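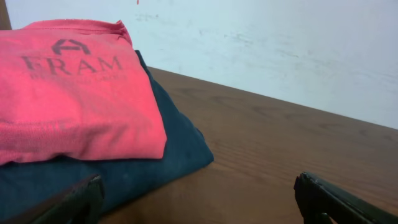

Olar Clothing Exchange, minutes of the meeting of 09/06/2021, held in the back room at Mundemari. The first item was folding, again. The secretary noted that the new guide promises every T-shirt will come out the same size, and that she has yet to see two that do. The coral-pink one with the cracked gray print was given as a fair case: the bundle is only more or less a rectangle, the lower edge curls, and the navy piece under it sticks out to the right. The guide has no step for putting a small item on a larger one. It was asked who had tried the method on old knits before it was adopted. No answer was recorded.

Item 2, stock. The Brireo count stands at 3,012 garments. The secretary doubts this figure, as it has not changed since the last meeting, when 92 items went out to the Nwosu shelter. To be recounted before the shelves are filled again.

Item 3, worn prints. A proposal to turn away shirts with faded lettering was discussed at length and not carried. Several members felt that "worn" had not been defined and would mean something different at each table.

Item 4, handling. The guide says to lift knits by the seam so they keep their shape. The secretary asked for the source of this claim. Cloth picked up at one point bunches and twists there, seam or no seam, and has to be smoothed out again on the table.
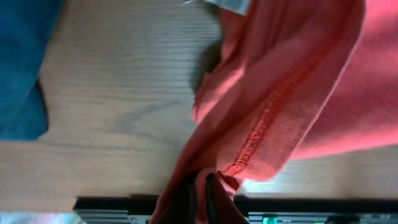 Ngozi Ugwu replied that the seam rule was meant for heavy sweaters and should never have been copied over to T-shirts, and she would sooner see it struck out than argued over. Agreed, with one against. She will mark up the page.

Item 5, printing. The order for 200 copies of the guide is on hold until the corrections are in.

Next meeting to be set by email.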